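Laundry day thoughts from Grurilville, in a few posts, for everyone who asked how I keep up with it now that we're in the smaller place 🧺

1/ I do small loads, and I do them often. I used to save everything up for one giant weekend wash and then spend the whole evening buried in socks – never again! These days a couple of dark things and one bit of color is plenty for me.

2/ Dark clothes get turned inside out and go in on cold. I've been using the Trisimon liquid all July (the 85 ounce bottle, which lasts me forever) and I only pour in half of what the cap tells you to. My towels came back to life when I cut down, so now everything gets half.

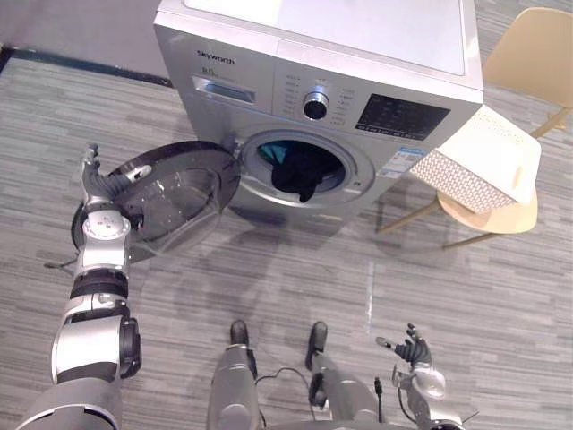 3/ Put a chair next to the washer. I mean it! I spent years bending down to a basket on the floor and my back complained every single time. With the basket up on a seat you reach in, turn, drop, and you're done. 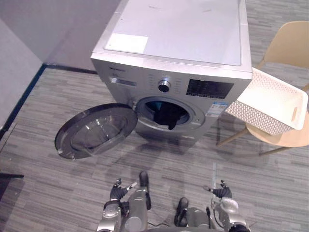

My mother did the same thing with an old kitchen stool, and I teased her for it for years, so I owe her a phone call. Any chair will do as long as it doesn't wobble, and a plastic basket won't mind if something damp sits in it for a while.

4/ Take things out one at a time, and give each one a good shake before you let go of it. I was a grab-the-whole-armful person for most of my life and I always dropped a sock. Then run your hand around the inside of the rubber seal, where the little things like to hide (I found 39 cents in there last month, so I'm practically rich).
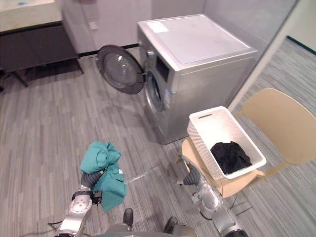
Black in the basket, teal on its way out, door wide open.

5/ Leave that door open for a few hours when you're finished, too. Okay, off to find my clothespins – tell me where you all keep your baskets, I love hearing this stuff!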